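3.2 Collection of handover examples

Demonstrations were gathered at the Hemadcombe site over two rounds. Each episode covers a single transfer between a seated or standing partner and the robot's hand, and runs from the first movement of either party until both have withdrawn. We chose thin, flat items for the first round. They offer little area for the fingertips to close on, and a small error in approach angle is enough to bend the item or push it out of the partner's grip. Printed cards made up most of this set.

The arm was driven by an operator wearing the Irnach glove, with finger joint targets sent at 80 Hz. Partners were told to offer the item at whatever height felt natural and to let go when they judged the grip to be firm. No spoken signal was given. Radwa Badawi segmented the recordings by hand, marking approach, contact and release - the last of these being the hardest to place, as partners often loosen their hold in stages (Figure 4). 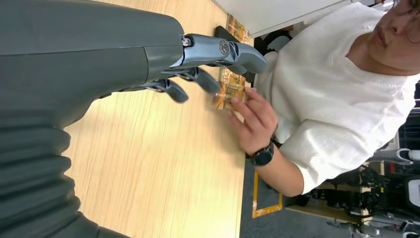 Figure 4. Card handover over the tabletop, wrist view.

Of the 313 episodes recorded in the first round, 212 were kept. Episodes were dropped if the wrist stream and the joint log drifted apart by more than two samples, or if the operator restarted the approach after contact. Failed grasps were kept and labelled as such. An earlier policy trained on successes alone tended to close the fingers too soon, and we wanted the model to see what a poor approach looks like from the wrist.

The second round used the same protocol with the Prikoslow schedule, in which the side of approach is drawn at random before each episode. This brought the total to nearly 3000 segments after splitting by phase. Partners' faces were blurred before training. We did not balance the set by partner - the effect of this is examined in Section 5.1, together with the comparison against the Sartori baseline.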